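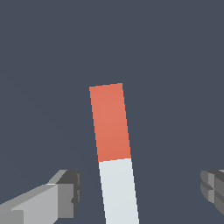
I'd been trying to get Nima Asadi to sit down with me since April, and when she finally did it was in the café at the Clustham trade day, with a queue behind us and a plate of very dry shortbread. She buys valves and fittings for Furneck, the quarry group, and I wanted to hear how you keep a wash plant going when your supplier is two ferries away.

"You order early and you ring a lot," she told me. "I rang Nazari so often last winter that they knew my dog's name."

Nazari make the slurry valves, and the trouble last winter was lead times. Nima had been promised six weeks and it went to 13. She had 2 spares on the shelf, and both went in the same night shift. I asked what she did then (I'd have cried, I think) and she laughed. "I borrowed one from Pakineck. Drove over at five in the morning with the heater broken. You don't forget who lends you a valve!"

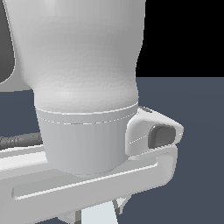 These days she keeps more in the stores, and she's had a few arguments with accounts over it. There are 111 different parts on her list now, all with a minimum level, and she goes through it herself every month. "They see money sitting on a shelf. I see a crusher that's running."

Rostam Tehrani, who looks after the pumps at the same site, joined us halfway through with a bacon roll and strong views on gaskets. He reckons the plant can lose up to 200 tonnes of product in a bad stoppage – and he blames cheap seals for most of them. "Buy the good ones," he said. "I've been saying it for years."

Nima said she does buy the good ones. Rostam said only since spring. They went on like that for a while, quite happily, and I ate the last of the shortbread.

She was off to the afternoon talk on pipe linings after that, and she's promised to send me her notes.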